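Unit 4: Sitting and Standing at Work

Last week we covered lighting. The next two sessions deal with seat height, back support and how long people stay in one position. Read the Vurstead packet before class and bring a tape measure.

A fixed chair suits a narrow range of people. Seat height should let the feet rest flat with the knees at a right angle or slightly wider. Table height is set after that, from the elbow. For most adults in the packet, the elbow sits around 70 cm above the floor when seated. 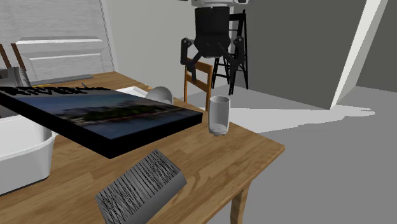
Krystyna Adamczyk objected to this order in the spring section, arguing that in most homes the table cannot be changed, so the seat has to be fitted to it and a footrest added. Her point is fair and you may use it in the assignment if you explain your choice.

Slatted backs give uneven support. A small cushion at the lower back helps, but it also shortens the usable seat depth, so measure again once it is in place.

Assignment: measure one seat and one table you use often. Write up to 700 words. Include a sketch with heights marked. Due in May, by 4 p.m. on the date posted outside the Sirnik room.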